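Final Report: Trying Out the Nestora Hand-Held Gripper Kit
Mingxuan Fan

For my term project I picked a kit review over a build, mostly because my soldering is terrible and the lab already had a Nestora kit on loan from Brokura. It's a hand-held gripper with a camera on it. You squeeze it, you pick stuff up, and the recording gets turned into training data for a robot arm. I had it from early October until the Friday before reports were due, and my goal was 300 usable clips of one household chore: sorting snacks into a basket and back out again.

Setup took me one evening. The manual says to pair the gripper with the Ding app on your phone first and then charge it, but if the battery is low the pairing just times out without telling you why (I lost an hour to this!). Charge first. The calibration is easy and kind of fun, you open and close the jaws while the app beeps at you.

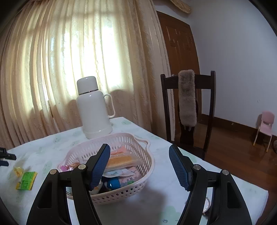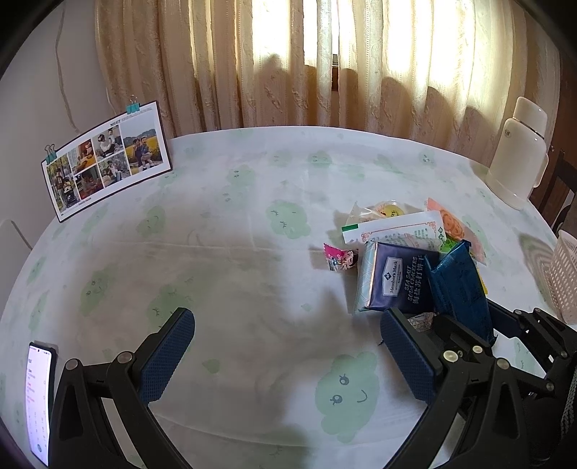
My main question was how well the finger pads hold on to packaging, and that ended up being most of my notes. I expected the textured surface to matter a lot and I think it does, but the shape of the item matters more. Crackers are a good case. The navy Member's Mark soda cracker pack was a much nicer target for me than the little candy wrappers, where I had to come in almost flat to the tablecloth and usually grabbed some cloth too. Bars were fine from the table and annoying from inside the basket, where the jaws kept bumping the rim. I started tilting my wrist for those and it got better, but my forearm was sore after 2 sessions and I had to take a day off.

The software side was mixed. Uploading to Skavuvwood, the labeling site that comes with the kit, was slow on my home internet, so I left it running overnight. It splits each clip into single grasps automatically, and I ended up with 3,183 of them, way more than I planned for. The splitter likes to cut right when you let go, so I fixed a lot of the endings by hand.

I had 6 criteria in my proposal: comfort, setup, grip, tracking, software and documentation. Grip and tracking get my top marks. Comfort is okay for short sessions. Documentation gets the lowest, and I'd really like to see a troubleshooting page for the pairing thing.

Would I use it again? Yes, with a wrist brace. If another student takes this over next term, I'd try the same chore with softer pads and a basket with lower sides.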